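Convocatoria de participantes: estudio sobre hábitos de lectura en formato impreso y digital

Plerkness, oficina de estudios de consumo cultural, abre el proceso de selección de participantes para un estudio sobre lectura prolongada en personas adultas. El trabajo de campo se realizará en las salas de Kultau, con material editorial cedido por Dilleo.

Perfil requerido: mayores de edad, residentes en el municipio, con castellano como lengua habitual de lectura. Se admite el uso de gafas o lentillas. Quedan excluidas las personas que trabajen en edición, corrección o traducción, así como quienes hayan tomado parte en la edición anterior del estudio, celebrada en noviembre.

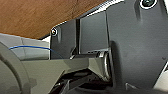 Tiempo de lectura: 2 min

Cada participante asistirá a 2 sesiones individuales. En la primera leerá un relato en papel y en la segunda otro de extensión equivalente en pantalla; el orden podrá invertirse por sorteo. Al término de cada lectura se cumplimentará un cuestionario de comprensión de 20 ítems — sin límite de tiempo — y una escala breve de fatiga visual. No se registran imagen ni voz.

Compensación: 20 euros por sesión completada, abonados mediante transferencia. El abandono voluntario es posible en cualquier momento y no requiere justificación; en ese caso se abonarán únicamente las sesiones finalizadas. Los desplazamientos corren a cargo del participante.

Los datos personales se conservarán separados de las respuestas y se suprimirán al cierre del proyecto. El análisis estadístico corresponde a Dhillon, que recibirá los cuestionarios ya codificados.

Las solicitudes se presentarán a través del formulario disponible en la recepción de Kultau o en la web de Plerkness, indicando edad, nivel de estudios, disponibilidad horaria y soporte de lectura habitual. No se tramitarán solicitudes incompletas. El plazo finaliza el 16 de abril. Las personas seleccionadas recibirán por correo electrónico la hoja informativa y el modelo de consentimiento, que deberán entregar firmado al inicio de la primera sesión.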